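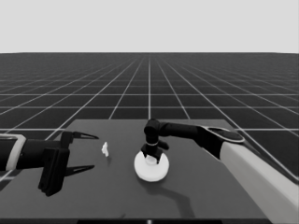
¿A qué edad se pesa por última vez la camada antes de la entrega?
A las ocho semanas, en ayunas, el mismo día de la revisión veterinaria y antes de la segunda desparasitación.

Cuaderno de cría, marzo. Camada de Putura (yorkshire), padre Plander.

Pesaje de las 7:30. Báscula de cocina con la bandeja honda, tara comprobada antes de cada cachorro. Nacieron 4, siguen los 4. El macho de collar verde es el menor, nació con 208 g menos el error de la báscula vieja, que no he vuelto a usar. Las dos hembras ganan peso de forma regular. El macho azul se estancó ayer y hoy recupera.

Temperatura de la paridera: bajada un grado respecto a la semana pasada. No se amontonan, duermen estirados. Mantener así hasta el próximo pesaje. Si vuelven a apilarse contra la pared, subir otra vez y apuntar la hora.

Putura come bien. Ración de lactancia en 4 tomas, la última a las 23:00. Mamas sin durezas, revisadas una a una. La posterior izquierda la usan poco; pongo ahí al verde en la toma de la mañana. Uñas de los cachorros recortadas, ya le marcaban la piel.

Destete: primera papilla ofrecida a mediodía, pienso de cachorro remojado en agua templada y triturado, sin leche de vaca. El azul y una hembra lamieron del plato. El verde no mostró interés. Plato bajo, retirado a los veinte minutos. Heces normales por la tarde, algo más blandas en la hembra clara. Vigilar.
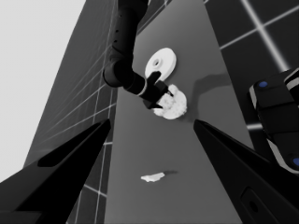

Desparasitación: primera dosis dada, pasta oral, calculada por peso individual. El verde escupió parte. No repito dosis sin consultar. Pregunta pendiente para la clínica: si con este peso conviene adelantar la siguiente o respetar el intervalo.

Duván Cuadros vino a las 18:00 a ver a los cachorros. Tiene a Pestine, hermana de Plander de una camada anterior, y trajo copia de su revisión de rótulas: grado 0 en ambas. La archivo con los papeles del padre. Él quiere hembra. Le he dicho que no reservo hasta la revisión de las seis semanas, y que si alguna queda por debajo de lo previsto no sale con las demás.

Papeles: falta el justificante de la prueba de ácidos biliares de Putura. El afijo Cuadros figura mal escrito en la hoja de monta, hay que corregirla antes de mandar la solicitud de inscripción. Los microchips se ponen en la revisión, no antes.

Socialización: 3 sesiones cortas de manipulación al día, patas, orejas y boca. El secador encendido en la habitación contigua, puerta abierta; levantan la cabeza y siguen durmiendo. Mañana puerta abierta y un poco más cerca.

Pendiente:
cambiar el empapador grueso por dos finos
pedir otro saco de pienso de cachorro
pilas de la báscula
llamar a la clínica por lo del verde

22:40. Pesado otra vez el verde, después de mamar. Sube.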